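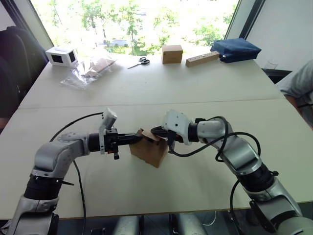 Small Box Folding - data card

Name: Hutari small box set
Kept by: Rania Fawzy and Sushil Sengar
Status: in use, second version
Last change: February, notes on torn flaps added

What it covers

Putting together small cardboard boxes on a table. The boxes start as flat pieces and end up as rough cubes with the flaps folded. Nothing is packed into them. Taping and labelling are not covered, and neither is flattening a box afterwards.

There are 472 entries. An entry is one box, from the first fold to the point where it is put down. 800 flat pieces were ordered at the start and the unused ones are still at Salem, in the cupboard by the back stairs.

The boxes

All plain brown corrugated card, one size, no printing. They came from Prerkus in two deliveries. The second delivery is a little stiffer along the creases, and the side flaps spring back more. The delivery is given in the column "batch" (a or b). Please don't mix the two if you are comparing folding times.

The table

White top, made of two panels with a seam between them. A box pushed along the table can catch on the seam, so entries where that happened have "seam" in the remarks. Flat pieces are kept at the far side by the window, in a clear bag, with scissors for trimming. On bright mornings the light comes across the table and pale card is hard to make out against the white.

Columns

id - running number, with gaps where an entry was withdrawn
batch - a or b
start - state of the piece at the start: flat, creased or part folded
end - closed, open or given up
flap - condition of the flaps at the end: clean, bent or torn
remarks - free text, often empty

Torn and fuzzy edges

A flap gripped near its edge can lose the outer paper and show the layers inside. We mark this as torn even when the box still closes. A flap with a soft crease that was not on the original piece is marked bent.

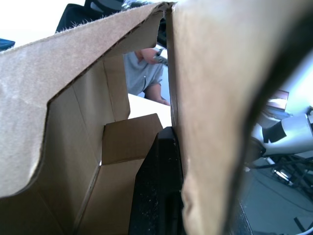 Darlene MacLeod wrote back that torn was too broad, as a scuffed edge and a flap ripped halfway down are very different things if you want to use the box again. She would like a fourth value, "scuffed". We agree, but the older entries would all need checking, so it will wait for the third version. For now, put "scuffed" in the remarks.

Known problems

Ids below 488 were given out before the flap column existed. Those values were filled in later by Hanna Antoniuk from the finished boxes - where a box had already gone for recycling, the field is blank.

"Given up" was used loosely in the early entries. Some of those boxes were only set aside and finished under a new id.

Changes and corrections go to Sushil, with the id and the old value.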